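Why are there two different endings to Mark in my study Bible?

Posted by Medaner

I've been reading through the gospels with a small group and we've got to the last chapter of Mark. My Bible has a line after 16:8 and then a note about the "longer ending" in brackets. One of the others has a much older translation and hers runs straight on to verse 20 with no note. Which one are we meant to read? I have to lead the session on it and I only have 2 evenings to get ready. I've booked a desk at the library for both of them.

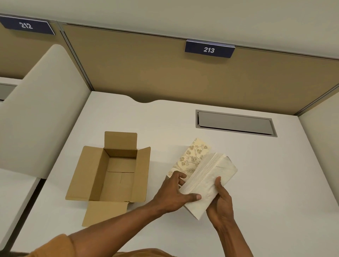 Desk 213

If anyone can point me at something short I'd be grateful. I don't read Greek.

Mathias
Accepted reply

Two of the oldest complete Greek copies we have, Codex Sinaiticus and Codex Vaticanus, both from the fourth century, stop at verse 8 with the women running from the tomb. Most later copies carry on to verse 20. The King James translators worked from printed texts based on those later copies, so their version has all twenty verses and no break. Most modern translations print the extra verses but mark them off.

There is also a shorter ending, a couple of sentences long, which a few manuscripts put in after verse 8. Yours may have it in the footnotes.

For your session I'd read 16:1-8 aloud first and stop there. Let people say what they make of it.

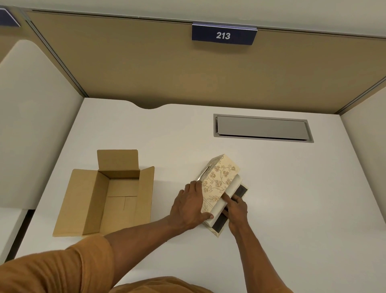
Then read 9 to 20 and look for things they recognise from elsewhere. Mary Magdalene seeing Jesus first is in John 20. The two walking in the country sounds like Luke 24. That gets the group talking about how the verses relate to the other gospels without anyone needing Greek.

Allow more time than you think. We did it in 3 sessions and still had to skip the part about snakes.

Onura

Just read it to the end. It has been in the Bible for well over a thousand years and my church has always read all of it.

Minen

Check the introduction to Mark in your study Bible before you go looking for other books. Mine covers this in half a page. Irenaeus quotes verse 19 in the second century, so the longer ending is old whoever wrote it. Worth mentioning if someone in the group gets worried about it.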